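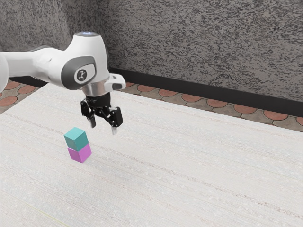
# Chapter 6: What Did the Thing You Sold Cost You?

It sounds like a question with an answer. You bought something, you sold it, and somewhere there is a receipt. Subtract one number from the other and go home early.

Accountants do not go home early, and this chapter is a large part of the reason.

Consider the Rasard Lamp Company, a shop in the town of Starinville that sells one model of desk lamp and sells it slowly. The owner, Dimas Lubis, orders a lamp in the spring and pays $20 for it. He puts it on a shelf. In May he orders a second lamp, identical to the first down to the box and the slightly threatening safety leaflet, and this time the supplier, Emberg, charges him $45. Emberg sends a letter about market conditions. Lubis puts the letter in a drawer and the lamp on the shelf, next to its cheaper twin.

Now a customer comes in and buys a lamp.

Which one did she buy? She has no idea and does not care. Lubis, who had his back to the shelf while looking for a bag, has no idea either. Yet the income statement has a line called *cost of goods sold*, and a number has to go in it. If she bought the first lamp, the number is 20. If she bought the second, it is 45. The cash in the drawer is the same in both cases. So is the lamp. The profit differs by $25, which for a shop of this size is the gap between a decent afternoon and a poor one.

## 6.1 Goods flow and cost flow

The way out is to notice that there are two separate things moving through the shop. One is the goods: physical lamps that arrive, sit, gather dust, and leave. The other is the costs: dollar amounts that enter the books when lamps are purchased and leave the books when lamps are sold. We tend to assume that each cost is glued to its lamp and travels with it. Sometimes it does. A dealer in used pianos knows exactly what was paid for each piano, and would be alarmed not to.

Most businesses are not like that. A hardware store does not know the life story of each screw. A heating-oil company pours the new delivery on top of the old one, and from that moment the question of which gallon is which belongs to philosophy. For such businesses, accounting permits a **cost flow assumption**: a rule, chosen in advance, for deciding which costs leave the books first. The rule does not have to match what the goods are doing. Students find this suspicious. They are right to, and should hang on to the feeling, as it will be useful in Chapter 7.

The four usual methods are these:

- **Specific identification.** Track each item and its own cost. Good for pianos.
- **First-in, first-out (FIFO).** The oldest costs leave first. Lubis records 20.
- **Last-in, first-out (LIFO).** The newest costs leave first. Lubis records 45.
- **Weighted average.** Add up the costs and divide by the units. Lubis records $32.50, an amount he has never paid for a lamp in his life.

Notice what happens to the lamp still on the shelf. Whatever cost does not leave stays behind as *ending inventory*. Under FIFO the shelf holds $45 worth of lamp; under LIFO, $20 worth. The two lines always add up to what was spent. You may move the lump under the carpet, but the lump does not get smaller.

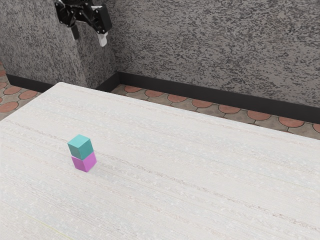 Tanko Oyewole, on reading an early draft of this section, wrote in the margin that it made the whole business sound like a conjuring trick, and that a shopkeeper who picked whichever number flattered him that year ought to be fined. The note was underlined twice.

He has a point, and the rules got there before him. A company picks a method and is expected to stay with it. A change has to be justified and disclosed, and "we preferred the other number" is a weak justification. This is the principle of **consistency**. It does not make the chosen number true in any deep sense. It does mean that this year's number can be set beside last year's without comparing lamps to pianos.

## 6.2 Why anyone would care

When prices never change, all of the methods give the same answer and this chapter could be a postcard. When prices rise, FIFO matches old, low costs against current sales and reports a higher profit. LIFO matches new, high costs and reports a lower one. Managers who are paid according to profit often develop a sincere admiration for FIFO. Managers looking at a tax bill may find the case for LIFO intellectually compelling, at least in countries that allow it. Many do not.

Keep Lubis in mind as you work through the examples that follow. He will shortly open a second store, sign a contract with a wholesaler named Hidayat, and begin buying lamps faster than he can remember them. We will start with his purchases for a single quarter, recorded under FIFO.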